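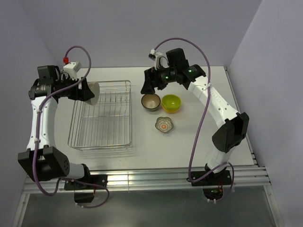
Chapter 6
Two Arms, One Table: Planning a Shared Task

What you will learn in this chapter

How to divide one household job between two robot arms
How to write a task sheet that another team can follow
How to choose the start position of every object
How to keep a log that is useful after the lesson

Before you start, you should have finished the exercises on single-arm picking in Chapter 5. You should also know where the stop button of your station is and have used it at least once.

6.1 The dish rack task

In the first part of this book your team worked with one arm. You moved it to a point, closed the gripper, lifted, and put the object down again at another point. If the object was a cube, this was perhaps not very difficult. In this chapter the objects are dishes, the goal is a dish rack, and there are two arms which must share the same small space.

The task comes from the student project Gitero, which ran for two school years in the robotics club at Ustell. The club members wanted a job which everybody knows from home. They first thought about folding towels, but cloth changes its shape each time you touch it, and the younger members lost patience. Dishes keep their shape. They are also cheap to replace, and a family usually has some old ones to give away.

The rule of the task is short. At the start, the dishes stand on the table and the rack is empty. At the end, every dish which is named on the task sheet must be in the rack and must stay there when both grippers are open. The team may use the left arm, the right arm or both. No hand may enter the work area until the run is finished.

A run in which one bowl is left on the table is not a failed run. It is a run with a lower score, and it can teach you more than a full one if your log is good.

6.2 Why a bowl is harder than a cube

A cube has flat sides. The gripper closes on two of them and the cube does not turn. A bowl has a round side which becomes narrower towards the foot, so the fingers can slide upwards when they press. For this reason most teams take a bowl by the rim, with one finger inside and one finger outside.

Holding the rim solves one problem and makes another. The bowl now hangs from one side, and its weight wants to turn it. If the grip is too weak the bowl swings, and if it is too strong a thin rim can break. Begin with the lowest force in your controller which lifts the bowl, and raise it by one step only.

Then there is the rack. To stand between the wires, a bowl has to be tilted, and the wrist must turn while the arm is moving over the rack. You should plan this turn high above the wires and not close to them. Many collisions in the Gitero logs happened in the last few centimetres, when the bowl was still turning and its rim touched a divider.

Stacked bowls are a special case. When two bowls are one inside the other, the two rims are near together and the gripper may take both. Decide before the run whether your team will accept this. In the Ustell rules it was allowed to lift two bowls together, but each had to be placed in its own position in the rack.

Small flat dishes are often left for last, and they are often the ones which stay on the table. The rim is low, so the fingertip must come very close to the surface. Check the height of your table in the software before you try it.
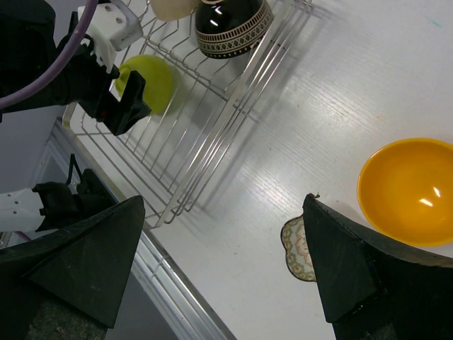 6.3 Who does what

When two arms work over one rack, they need an agreement. The simplest one is to take turns. One arm places its dish, goes back to a waiting position, and only then does the other arm come in. This is slow but safe, and we ask all teams to begin with it.

The second way is to divide the space. The left arm works only in one half of the rack and the right arm only in the other half. Be careful with this method. The gripper may be in its own half while the elbow is in the other one, so you must think about the whole arm and also about its cable.

The third way is to pass the dish from one arm to the other. It looks nice at an open day, but both grippers must hold the same object for a moment, and a small error in position pulls it hard. We will return to this in Chapter 8.

The Ustell club made 212 runs in its second year. They began with turns and changed to divided space in February, when the members were sure about their waiting positions. The younger group stayed with turns until the end of the year, and it was a good decision for them.

6.4 The task sheet

Write the task sheet before anyone switches on the arms. It should fit on one page and contain the following points:

Names of the dishes, with colour and size
Start position of each dish, measured from the front left corner of the table
Place and direction of the rack
Which arm takes which dish, and in which order
Waiting position of each arm
Time limit (60 seconds for each dish is enough for beginners)

Give the sheet to another team and ask them to set up the table from it, without any help from you. If they put a bowl in the wrong place, correct the sheet, also when you think they have read it badly.

Word list

Divider – one of the wires which separate the dishes in a rack
Waiting position – a safe place where an arm stays while the other one works
Rim grip – a grip with one finger inside and one finger outside the bowl
Run – one attempt at the task, from the start signal to the opening of the last gripper

Exercise 6.1
Draw your table from above on squared paper. Mark the area which each arm can reach and colour the part which both can reach. Put the rack in this part and write down its position.

Exercise 6.2
Choose 3 dishes and write a full task sheet for them. Use turns only. Carry out the task with the arms switched off, moving the dishes by hand in the planned order, and note each moment when an arm would have to wait for the other.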